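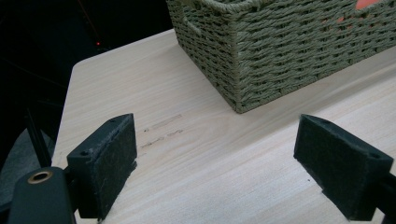

Woven basket on a pale wooden table.

How to fix wrong step counts on the Isten band

Quick one. Got the Isten band a while back, counts were way off, took me an evening to sort out. Writing it down so I don't have to do it twice.

What you need: the band, its charger, your phone with the Wurnico app, a sidewalk or long hallway. Battery over half, or the firmware update won't start.

1. Check the wrist setting first
Wurnico > Device > Wear. Default is left wrist. If you wear it on the right and never changed this, stop here, change it, walk around for a bit. Might be all you need. There's also "dominant hand" right under it. Seperate setting. Set both.

2. Update the firmware
Device > About > Update. Keep the phone next to the band and the app open. Mine took 7 minutes and sat at the same spot for most of that. Leave it alone. If it fails, turn Bluetooth off and on and start over from the beginning.

Band restarts by itself and buzzes twice when it's done.

3. Put in your real height
Profile > Body. The app guesses stride from height, and if you skipped that screen during setup it's using a default. Weight doesn't matter for steps, only calories.

4. Do the calibration walk
The big one. Hidden under Device > Sensors > Advanced, scroll all the way down.

- tap Start, wait for the buzz
- walk at normal speed, arms swinging, no phone in that hand
- count your steps out loud or in your head
- stop at 112 (that's the number the app wants, don't ask me)
- tap Stop, type in 112, save

Do it two times. The second pass overwrites the first if they're close and averages them if they aren't. First time I was holding a coffee, so that one was junk.

5. Kill the duplicate source
If you use Mivilix to pull everything into one place, it may be reading steps from the phone AND the band. Open Mivilix > Sources > Steps, drag the band to the top, switch the phone off. Before I did this I had 370 extra steps by lunch.

Old days don't get fixed, only new ones. You can delete the phone entries by hand if it bugs you.

6. Test it
Note the count, walk a hundred steps, wait a minute for the sync, look again. Off by a couple is fine. Off by ten or more, go back to step 4.

Still wrong?
- strap too loose. One finger under it, no more
- stroller or shopping cart: hand doesn't move so it won't count much. Try it in a pocket
- driving on bad roads adds steps. Turn on Auto Pause, same Advanced menu
- factory reset is last resort, wipes anything not synced, so sync first adn then reset

Settings names are from the Android app. iPhone has Sensors under Profile instead, rest is the same.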